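Jan 10, 2023
By Tkachuk

Do you let the cottage at Lulcombe all year?
Yes, bar two weeks in July when I have it to myself — sorry, I'm not budging on that one!
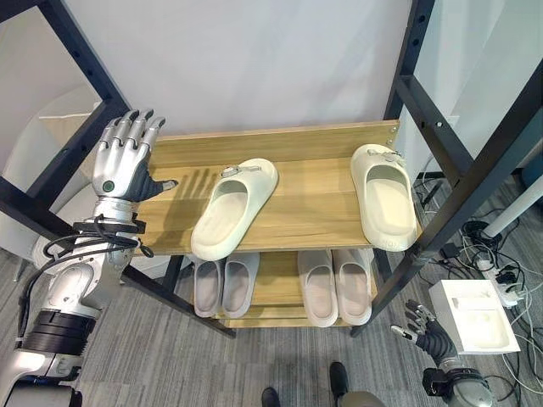 Can we bring the dog?
Of course, one dog stays free and a second is £20. Please wipe paws at the door, and swap your boots for slippers while you're at it (a rack with two shelves does us nicely), as the carpets are pale and I'm the one who scrubs them.

Is there a deposit?
£200, back within a week.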